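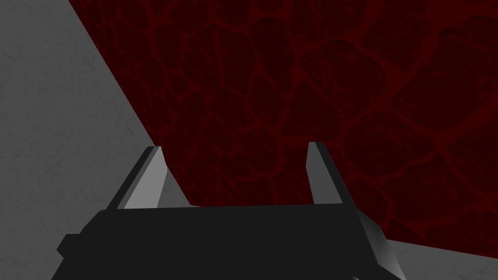 Chapter 3
Towns That Moved

Most towns grow where they were first laid out. A smaller number were put in the wrong place and had to shift. This chapter looks at how a settlement comes to change its site, who pays for the move, and what is left behind. It draws mainly on the case of Joridwood, a river port that was rebuilt on higher ground after repeated flooding.

Joridwood began as a landing where wool was loaded onto barges. Its founders chose the low bank because the water there was deep enough for boats in the dry months. By the time of the great April flood the town had 400 residents, two hotels and a courthouse. The water stayed in the main street for 39 days. Seventeen families left for Makau, the nearest inland centre, and did not return.

The colonial government offered new lots on the ridge, but it did not offer to move the buildings. Owners of timber houses could have them taken apart and carted uphill. Owners of brick premises had a harder choice – to rebuild at their own cost or to stay and trust the river. For several years there were two Joridwoods, each with its own store and each claiming the post office.

The railway settled the matter. When the line from Brumora was surveyed, its engineers kept to the ridge, and trade followed the station. Within a generation 70 of the old lots had gone back to pasture.

Historians have read these events in different ways. Earlier accounts treated the move as a sensible answer to a natural hazard. More recent work, including the Debnath survey of land titles, pays closer attention to who held the ridge before the lots were sold, and at what price they sold.

Key terms: site, situation, land grant, floodplain, resumption

Before reading on, review the map of river ports in Chapter 2.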